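Mabula Fútbol Club

El Mabula Fútbol Club es una entidad deportiva con sede en la localidad de Gelau, fundada en 2000 tras la fusión de dos equipos de barrio. Disputa sus encuentros como local en el campo de Clekgate, de titularidad municipal.

Historia

El club compitió en categoría comarcal durante sus primeras temporadas. Bajo la dirección de Mutua Kombo, antiguo centrocampista de la entidad, logró dos ascensos —el segundo, en la última jornada de mayo— y adoptó el sistema 4-4-2 que mantiene el primer equipo.

Estadio

Clekgate dispone de una grada cubierta con 503 asientos y de un fondo de pie. El edificio anexo alberga los vestuarios, la secretaría y la cocina del comedor social del club.
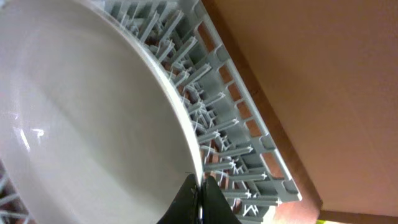

Rivalidades

El encuentro con el Fidbridge, conocido como «derbi del canal», se disputa desde el primer ascenso. El Mabula conserva el trofeo de la última edición.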